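The wire is the hard part

Guadalupe Salinas has spent two years teaching robot arms to pick up small electrical parts, and she would like it known that the parts are winning less often than they used to. We met at the Prasico workshop one November afternoon, next to the bench.

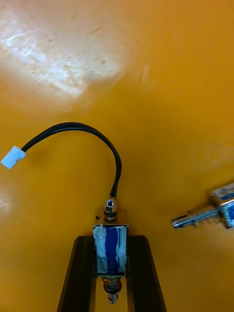
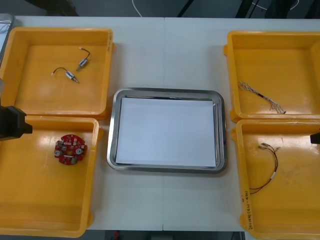
Solenoids at the wrist camera, then the sorting table with its four yellow bins.

Issue 24, page 7

The project is called Onesora, and its method sounds almost lazy. A person drives the arms through a task, the recordings go into a model, and the model has a go by itself. "We had 3,000 recordings before it did anything I'd show my mother," Salinas says. "Then I showed her, and she asked why it was so slow."

Her result concerns cables. A solenoid is a polite lump of metal with flat sides. The lead attached to it has other plans. "Everyone trains on the lump," she says. "You grip the lump, lovely, and the connector swings round and hooks the one next to it. Now you've picked up two, and the software is very pleased with itself."

So her group began marking each recording with where the lead went as well as where the fingers closed. Failed picks stayed in, too, which a colleague at Harnano told her was a waste of disk space. Double picks fell from 24 in every hundred to 7. "He's gone quiet about the disk space," she says.

The wrist view did most of the work. Seen from above the table, a thin wire is a few dark pixels – from the gripper it is a great big arch. Take the wrist view away and the gain all but vanished.

Does it carry over to harnesses? She pulls a face. Twisted bundles with no solid body remain, in her word, horrible, and the trials at Bermúdez with longer looms have been put off until spring.

I asked whether she still picks things up by hand. "At home," she says. "I'm quite good. I tangle everything."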